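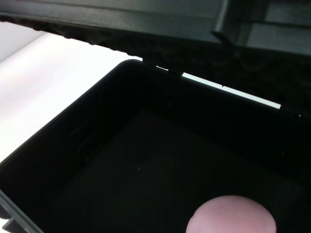 Slide 1. The open case from the wrist camera, pink piece at the bottom edge.

Speaker notes, February 11, 2020
Nollton meeting, automation track
Talk title: Showing the arm what you mean

Start with the slide up. Give people a few seconds to look before talking.

This is what the policy gets from the wrist. Black plastic, black interior, very little to separate the walls from the floor. Ask the room where they would put the gripper. Most people will point at the pink, and that is the right instinct, but ask them next how deep it sits. That is much harder to say from one picture.

The task is called Mallwood in our task list. One case, one pink piece, one arm. The operator drives the arm by remote control and we record the joint positions and the camera streams together. Later the model tries to copy what the operator did. I won't go into the model today. The talk is about the demonstrations, and most of our mistakes were there.

Hand guiding first. We started by holding the arm and moving it through the task. It is quick to learn and a new operator can do a passable run on the first morning. Two problems. Your own hands and sleeves get into the camera views, and the model learns from sleeves. Also, people push harder on the arm than they think, so the recorded path has small jerks in it that the motors would never make alone.

Then remote control. We moved to the Civix controller in August. Slower to learn. Our operators needed around 16 practice runs before their demonstrations were worth keeping. After that the paths were smoother and the views were clean.

Pause here for the room. Someone will want to argue for hand guiding. It is a fair argument for short tasks and we still use it to set start positions.

Next slide.

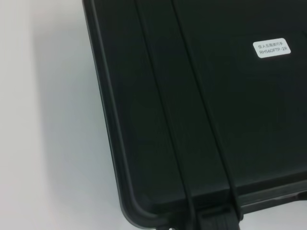
How do you decide that a demonstration is good enough to keep?
We play it back on the arm with the operator's hands off the controls. If the arm finishes the task with the objects back in their start positions, we keep the run. If it fails, we log where it failed and delete it.

If this question comes up early, answer it then and skip it here.

Point about the lid. Opening and closing are separate tasks for us. We tried recording them together with the pick, and the runs got long and the operators got tired. Splitting them gave us 3 short recordings that can be joined afterward. The join needs care. Each recording has to end in a pose the next one can start from, so we wrote those poses down and taped them next to the controller.

Point about speed. Operators slow down near the rim of the case. That is fine. What hurts is when they stop completely and think. The model copies the stop and then has no reason to leave it. We tell people to plan the move before they press record, and to throw the run away if they freeze.

Point about variety. Move the case between runs. Turn it a little. Our first set had the case in nearly the same place every time, and the policy did very well until the table got bumped. The Ó Flaithearta method, which some of you will know from last year's workshop, uses a fixed list of start positions. We use a looser version of it with 2 operators taking turns, one placing and one driving.

Go to the last slide. Leave it up through questions.
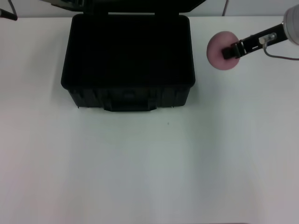 Slide 3. Head camera view. The gripper holds the pink foam disc to the right of the open case.

Compare with slide 1. From up here the gap between disc and case is easy to judge, and the inside of the case is still just black. The wrist view helps close in, the head view helps with the approach. We record both on every run.

Mention the grip. The disc is held near its edge by the fingers. Foam forgives a sloppy grip, so don't promise that these results carry over to hard parts. We haven't tested that.

Running late: drop the point about variety and take questions.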